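4. Die erste Aufräumübung am Tisch

Schön, dass ihr bis hierher gekommen seid! Wenn Kapitel 3 erledigt ist und beide Arme ihre Grundstellung sauber anfahren, beginnt der Teil, auf den sich in der Roboter-AG erfahrungsgemäß alle freuen. Nehmt euch trotzdem Zeit, lest den Abschnitt einmal gemeinsam durch und verteilt erst dann die Rollen. In der Gruppe von Armindo Patrício hat es sich bewährt, dass eine Person steuert, eine am Not-Halt steht und eine das Protokoll führt (und nach jedem Durchgang wird getauscht, damit alle einmal drankommen).

4.1 Tisch vorbereiten

1. Legt das Tuch glatt auf und streicht es von der Mitte nach außen. Falten bringen leichte Gegenstände gern zum Kippen.

2. Sucht euch Dinge aus dem Alltag zusammen, die sich beim Greifen verschieden verhalten: etwas Weiches, etwas Knisterndes, etwas Durchsichtiges, eine Schachtel.

3. Verteilt alles mit etwas Luft dazwischen und lasst vorne Platz zum Ablegen.

4. Stellt in der Software Jumeck die Geschwindigkeit auf 30 Prozent. Schneller wird es erst in Kapitel 6, versprochen!

Vorsicht: Solange die Arme freigegeben sind, bleiben alle Hände weg vom Tisch. Fällt etwas um, drückt zuerst den Not-Halt und stellt es dann wieder auf.

4.2 Greifen mit beiden Armen
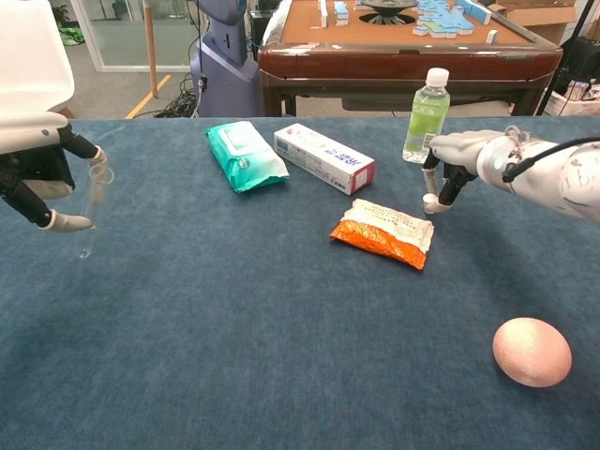

Abb. 4: Durchsichtiger Becher am linken Greifer, rechter Greifer geöffnet vor der Flasche.

5. Fangt mit dem linken Arm und dem Becher an. Fahrt langsam heran und schließt den Greifer in kleinen Schritten. Dünner Kunststoff gibt schnell nach, und ein zerdrückter Becher zählt nach unseren Regeln als Fehlversuch.

6. Haltet den Becher ruhig über dem Tisch und wechselt dann auf den rechten Arm.

7. Öffnet den rechten Greifer ganz, bevor ihr euch der Flasche nähert. Greift unterhalb des Deckels zu, am besten dort, wo die Flasche am wenigsten nachgibt.

8. Wartet nach dem Schließen 2 Sekunden und hebt erst dann an.

Hinweis: Durchsichtige Gegenstände erkennt Sowah je nach Licht nur schlecht. Joaquim Bettencourt rät, in solchen Fällen den Greifpunkt von Hand zu setzen und ihn gleich unter einem verständlichen Namen abzuspeichern. Beim nächsten Treffen seid ihr darüber sehr froh!

4.3 Durchgang abschließen

9. Legt alles ab, fahrt beide Arme in die Grundstellung und sperrt die Freigabe.

10. Tragt Gegenstand, Arm und Ergebnis ins Protokoll ein, auch die misslungenen Versuche. Ein Durchgang dauert höchstens 600 Sekunden, danach wird abgebrochen und neu aufgebaut.

Wer beim Schülerwettbewerb in Rendusville im Juli mitmachen möchte, braucht sieben vollständige Protokolle. Gebt sie bitte bei Gonçalo Garcia ab.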